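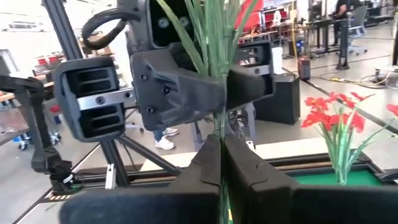 Pallavi Kushwaha objects that the memoir should not go to print with its spelling regularised, and that the 43 places I had marked as slips are the author's own usage. Checked her point against the typescript. She is right for the place names (Faldale is spelt with one l in the early chapters throughout) and for the dropped articles. Not persuaded on the dates.

June 22, 2024

Reprint of the Mitik memoir, text work.

Copy text is still the first printing. Collated chapters 1 to 3 against the Tiwari typescript. Most variants are commas. One is a whole sentence on the crossing to Undisow, missing from the printed book, present in the typescript and not struck out. Restored, with a note.

Chapter 3, second paragraph: 'hired' in print, 'tired' in typescript. Either reads. Left as printed - flag for Kusum Sachdeva.

Introduction is at 70 pages in draft, too long for the book it introduces. The section on reception can lose most of its quotations. The section on the publisher's cuts stays.

Notes: endnotes, keyed by page and phrase, no numbers in the text. Bibliography not started.

Print run confirmed at 1000, paperback only. Jacket copy came back in April with 'harrowing' twice in one paragraph. Cut both.

To do: collate chapter 4; query the permissions line for the letters; send Pallavi the revised list of emendations, dates included.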